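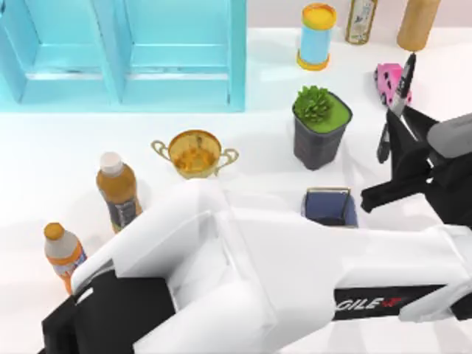
How does a robot learn to pick up a pen?
It gets shown. Lots and lots of times. Each time is called an example, and the robot's computer looks for what all the good ones have in common.

Think about tying your shoes. Somebody could read you the rules for an hour. Loop, cross, pull. Wouldn't help much! You watched, you tried, you got a knot. Then you tried again. Robots need that too, only way more of it.

What's in one example?
Two main things. What the robot's camera saw, and how the arm moved. Both saved together, moment by moment, like a flip book. On one page the arm is here and the pen is there. Next page, everything has moved a tiny bit. The computer reads the whole flip book and tries to guess the next page. Bad guesses at first. Really bad.

Who moves the arm?
Sometimes a person does, with a controller, a bit like a video game. Sometimes a computer program does it. At Plurmont, the learning lab this page comes from, we do both.

Does it have to be a real arm?
Nope. A lot of our examples are made inside a computer. That's called a simulation — a pretend world with pretend tables and pretend gravity. Ours is named Telon. In the pretend table picture the black gripper has a marker pen standing up in its jaws. No real pen needed. If a pretend bottle gets knocked over, no mopping either.

Why so much stuff on the table?
Because real tables are messy. Look at yours! If the robot only ever saw one pen on a bare table, it might get mixed up the first time somebody left a plant next to it. So we add things. A gold trophy. A succulent in a square pot. Bottles, a little blue holder, a pink thing with black spots. The robot has to learn wich one is the pen and leave the rest alone.

Then we shuffle. Same job, new places. Pen on the left, pen at the back, pen half hidden behind a bottle. We make 25 different table layouts for each job and run every one of them 60 times with small changes. Different light. Arm starts a bit higher. That sort of thing.

How many examples is enough?
Depends on the job. Our first set for pens, called Wolde, had 3000. The next one had 4000 and more kinds of pens in it. More isn't always better, though. If all of them look nearly the same, the robot doesn't learn much from the extra ones. Like reading the same page of a book over and over.

What about mistakes?
Some get thrown out. Arm missed the pen, gone. But some are worth keeping, with a label that says "this one didn't work." Then the computer can compare. It's also good to keep the ones where the arm nearly drops the pen and then fixes its grip, becuase fixing is a skill too.

Then what?
Test time. We set up a table the robot has never seen and let it try on its own. No hints. If it keeps getting stuck on something, say a see-through bottle, back we go to make more examples with that in them.

Try it at home!
You need a friend, a pen, and some stuff off your desk. Your friend is the robot. You can't talk — only show. Pick the pen up and stand it in a cup, three times. Now move everything around and let your friend have a go. Did they copy your hand exactly, or did they look for the pen first? Swap it for a crayon. Does your friend still know what to do?

Words to know
Example: one try, saved from start to finish.
Gripper: the part of a robot arm that holds things.
Simulation: a pretend world inside a computer.
Data: all the examples put together.

Next page: Naditz, the game where you sort good examples from bad ones.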